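Sorting bench: tips from the arm build

Set the tray and boxes down first, then bolt the arm where it reaches both. Coloured tops with a round hole make good targets. 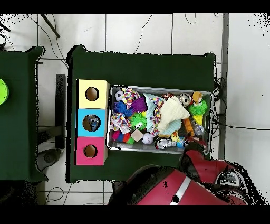 Kokside, August

Start with big soft things and leave small ones for later. Cloth hides what's under it — lift that early.

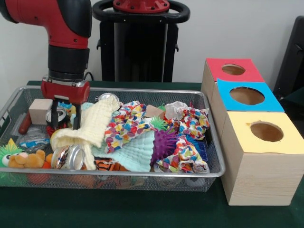
Does the arm need to run fast?
Slow is better. We keep ours at 40 per cent.

Save your settings after each change, and write the old ones down. 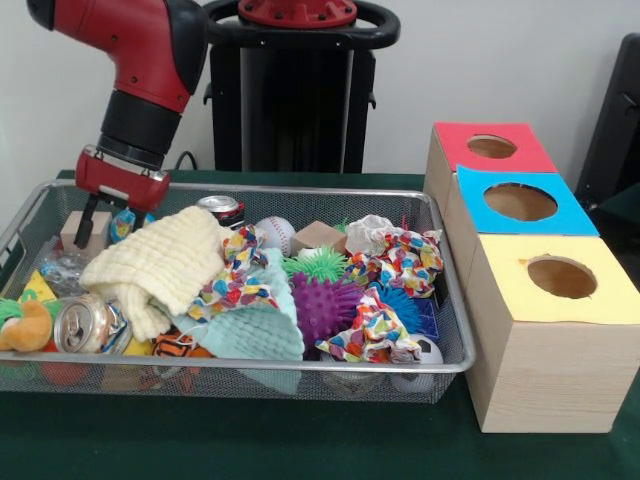

Then check the gripper screws every Monday.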